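Culum Storage – Questions We Get a Lot

Can I see my unit before I sign?
Yes. Ask for Lizeth at the front desk. She will walk you down and let you stand in it for as long as you like.

How big is the largest unit?
Big enough for a three-bedroom house, or one garage if you are being truthful about the garage.

Can I sleep in my unit?
No. We get this more than you'd think, mostly in February.

When is the gate open?
5 a.m. to 11 p.m. Your code works at both ends of that and not one minute past.

I forgot my code.
Call the office. Dennis will ask for your unit number, which you have also forgotten, so have your bill handy.

What can't I store?
Gas, propane, fireworks, live animals, dead animals, food. Canned soup is food.

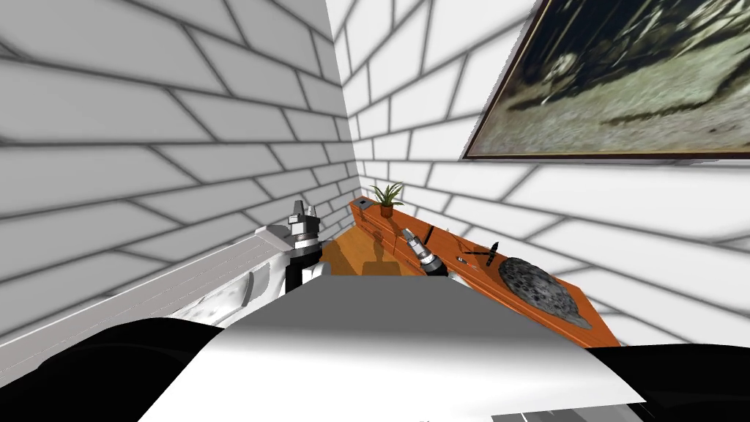 Can I hang things on the walls?
Freestanding shelves are fine. Drilling is not, and the repair comes out of your deposit.

How do I move out?
Give us 7 days' notice, sweep the floor, take your lock. Mattresses left behind cost $72 each – yes, even the good ones.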